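Workshop notebook — Arkley guest rooms
October, first entry
Opened 8:40 a.m.

Purpose of entry. To record the state of the room turnaround trial at the Arkley property before the second block of rooms is released to the front desk. Colleagues at Mudgway have asked for the same figures and may copy from this page.

1. Bookings and room allocation

The desk reported two double allocations overnight. Both came through the Floneo channel, and in both cases the guest had booked a room for three and was given one with two beds. The cause appears to be the room type table, in which the old code for the family rooms still points to the standard twins. The code was corrected at 9:15 a.m. and a test booking was placed against it. The test booking landed in the proper type and was then canceled.

The desk should continue to check the party size by hand at arrival until the end of the month. Where a party has been placed in too small a room, the move is to be made at no charge, and the difference is to be entered under adjustments and not under discounts. Last month these were mixed, and it took most of an afternoon to separate them.

2. Bed linen and towels

Stock on the shelf this morning: 300 bath towels, 300 hand towels. The delivery note from Bendari gives 343 bath towels. The shelf was counted again with the same result. Towels already out in rooms were not included in either count, and this may account for the gap, but the floor sheets do not go back far enough to be certain. Query sent to the supplier. Do not sign the note until a reply is received.

The heavier towels take longer to dry than the old ones. The evening load was still damp at the hems after a normal cycle. A longer cycle was tried on one load only and that load was acceptable. One load is not enough to change the instruction card.

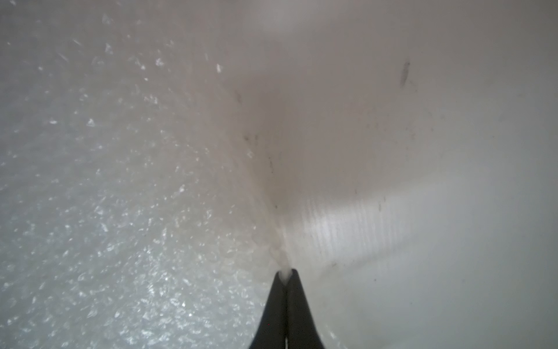
3. Noise complaints, courtyard side

More than one guest on the courtyard side has written about the delivery gate. The gate closes hard and the sound carries up the wall. A rubber stop was fitted to the lower hinge and the gate was closed several times from a standing start. From the first floor it is quieter. From the ground floor the difference is small. To be tried again in the early morning, when the courtyard is otherwise still.

In the meantime the desk is asked to offer the street side to anyone who mentions light sleep at booking. The street side has its own noise until the last bus, and guests should be told so.

4. Late arrival procedure

The key box beside the side door was tested with the new card. The printed instructions tell the guest to turn the dial left. The dial turns right. New cards are on order, and the old ones have been amended in pen.

The confirmation message still gives the main door as the entrance after 11 p.m. — this was raised in the previous entry and remains open. Mudgway uses a shorter message with the door code on the first line. Recommend adopting it.

5. Open items

Supplier reply on bath towels.
Second and third long drying cycles, same load size.
Gate stop, early check.
Floneo room types: compare the whole table, since only the family rooms were reviewed today.
Radiator in the room above the kitchen, knocking. Not looked at.

Closed 4:30 p.m.

Comments (3)

Mudgway desk: We had the same trouble with the family code in the spring. Please also look at the accessible rooms, as ours were pointing to the wrong type for weeks before it was noticed.

Laundry, Arkley: Second long cycle done tonight. Dry at the hems, but the load was a little smaller than the first. Will repeat.

Night desk: Two guests used the amended card without calling down. The pen is hard to read under the side door lamp.

This site uses cookies to keep you signed in and to remember your page settings. Accept | Manage settings

Contact the Arkley operations office | © Arkley Guest Rooms. All rights reserved. | Back to top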